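Support > Trellirex Tabletop Arm > Set-Up Guide > 4. First Pick Test

4. First Pick Test

Run this test after you have bolted down the base (section 2) and fitted the two-finger gripper (section 3). Allow 15 minutes.

Before you start

The arm reaches 760 mm from the center of the base. Keep people and pets outside that distance while the arm is powered.

CAUTION: Do not put your hand between the fingers unless the power switch is off.

1. Wipe the tabletop and let it dry.

2. Set out a few household items of different shapes. A plate, a plastic bottle with its cap on, and a round lid are a good mix. Leave open space near the middle of the table.

3. Open the Hapeta app and select Wrist View.

4. Check that both fingertips show in the picture. The items do not all have to be fully in view. 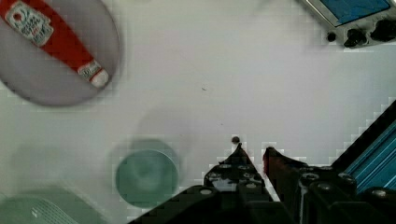 5. Press Hover. The arm stops above the table with the fingers pointing at the surface.

6. Tap one item in Wrist View, then press Pick. Start with something light.

7. Press Place and tap an open spot on the table.

8. Repeat until you have moved 9 items or used the same item 9 times. The app saves the grip setting after the last one.

Note: The picture may blur while the arm is moving. Wait for it to stop before you tap an item.

Note: If the app shows code 2369, the wrist cable is loose. Turn off the power, press the plug in until it clicks, and start again from step 3.

Owners with the Odano long fingers should use the grip values in section 6. For replacement fingertips, contact Steltwood Parts.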